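Mallico Linen Helper
Two-arm bed-making and linen unit for small hotels, guesthouses and care homes
Sold and serviced by Cultdale, Salem
Page last updated 10 Apr 2026

Overview | What it does today | What it does not do yet | Specifications | Getting started | Common questions

Overview

We get a lot of calls that start the same way. Someone runs a guesthouse, the housekeeping team is short again, and they would like to know if a machine can make the beds yet. We love those calls, and we have tried to write this page the way we answer them on the phone, so please get yourself a coffee, as it does go on a bit.

The short answer is that the Mallico can do part of the job. It will carry clean linen down a hallway, pull off used sheets, and lay a flat sheet over a mattress well enough that a housekeeper can finish it quickly. It will not give you a finished bed with nobody in the room, and if that is what you need this year, we would sooner tell you now than after you have signed for one.

What it does today

Strips a bed down to the mattress cover and drops the used linen into its own bin. This is the chore it is best at, and most of our customers would keep it for this alone.

Spreads a flat sheet on a twin, full or queen mattress. It finds the corners, pulls the sheet across, and smooths the top with the side of its arm. Please plan on a person walking round afterward to tuck.

Carries folded linen from the closet to the room on the rear shelf, up to 40 pounds at a time. Elevators are fine as long as yours can take the call adapter (ask us, most can).

Counts linen in and out, so that you know at the end of the day how many pillowcases went down to the laundry and how many came back. Customers tell us this has saved more arguments than anything else we sell.

What it does not do yet

Fitted sheets. The software team at our Rostley workshop has been at this since before we opened the Salem showroom, and we are fond of them and hopeful, but elastic corners are still a person's job.

Duvet covers. It can hold one end of a cover while you shake the other, and some people find that a real help. On its own it gets lost inside the fabric, much as the rest of us do.

Pillows. We want to spend a little longer on this one, because it surprises people. Putting a pillow on a bed is easy enough for the machine. Making it look as if somebody cared is a different matter. A soft pillow never sits the same way twice, the case twists as you move it, and where two of them meet you tend to get a ridge of cloth that has to be pressed out by feel. The Mallico presses with the same force wherever it touches. A housekeeper eases off where the filling is thick and leans in where the cloth has bunched up, usually while thinking about something else entirely.
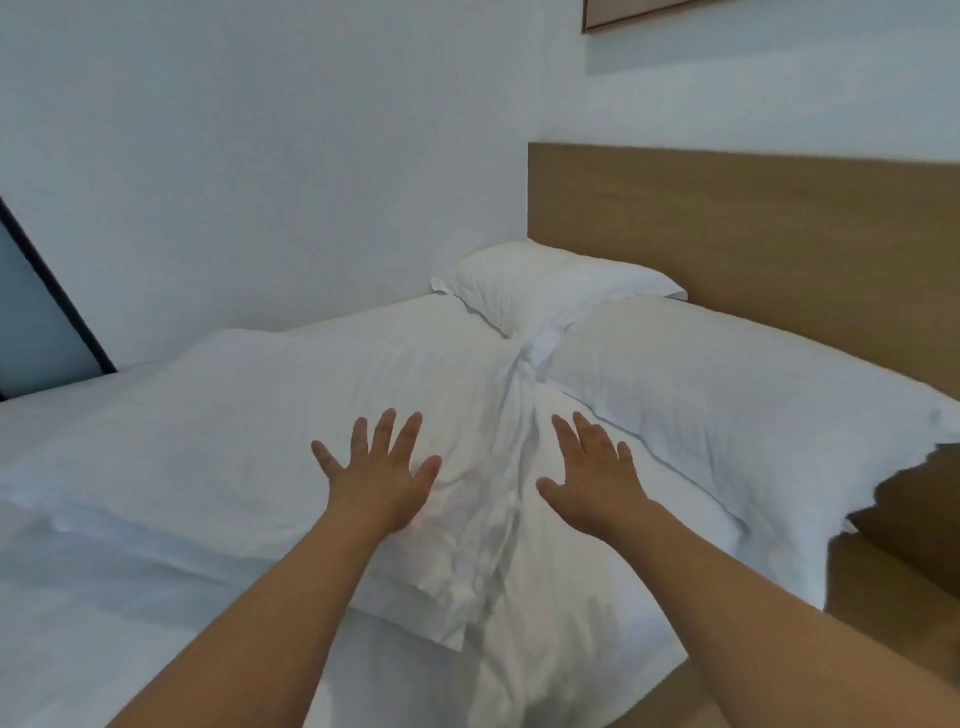
Settling two pillows by hand, with a third propped against the headboard.

We timed this work last December during a trial with a guesthouse customer of ours, over 452 beds. With the Mallico stripping and laying the flat sheet, and a person doing the corners and the pillows, each bed took nearly five minutes of the housekeeper's time. When we let the machine try the pillows as well, the housekeeper ended up redoing so many of them that we switched the feature off. It is still in the menu under Trial Features, if you are curious, and we would be glad to hear how you get on with it.

Specifications

Arms: 2, with padded fingertips (washable covers included)
Rear shelf load: 40 lb
Bed sizes: twin, full, queen
Sheets handled: flat sheets, cotton or cotton blend
Linen bin: removable, with lid
Charging: standard wall outlet, dock included
Controls: tablet with large buttons, plus a stop button on each side of the base
Warranty: 2 years, parts and labor

King beds are not on the list. The arms reach far enough from one side or the other, but the machine has to drive around the foot of the bed partway through, and the sheet tends to travel with it. We are working on that too.

Getting started

Every Mallico comes with a setup visit. One of our people will walk your hallways with you, look at your door widths and thresholds, and show the machine the bed types you have. Rooms where the bed is pushed into a corner are worth pointing out early - the machine needs to get to at least one long side, and it prefers both. Anything that leans or stands loose by the bed, such as a floor mirror or a tall lamp, should be fixed down or moved before it works in there.

After that we ask for a quiet first week. Choose one hallway, let your team get used to having the machine about, and keep a note of anything that annoys them. We read those notes, every one, and a fair few of the buttons on the tablet came from them.

Common questions

Will it replace my housekeeping staff?
No, and we would not size an order on that basis. Places that are happy with theirs have the same team as before, with less bending and a lot less hauling.

Can guests be in the room?
We ask that they are not. It moves slowly and stops when it touches something it did not expect, but a stripped bed and a working machine are not much of a welcome.

Is it noisy?
The base is about as loud as a box fan on low. The bin lid has a clunk to it, and a soft-close version is available as a spare part.

Will it get better at pillows after I buy it?
We think so, and updates are included for the length of the warranty. Please do not buy it for that, though. Buy it if the stripping and carrying would help you now.

Can I try one first?
Yes, please do. The Salem showroom has a bed made up for the purpose, and you are very welcome to bring your own sheets and pillows along - the older and floppier the better. Rental by the month is also available, and the rental fee comes off the price if you decide to keep the machine.

Request a quote | Book a showroom visit | Download the setup checklist | Spare parts and covers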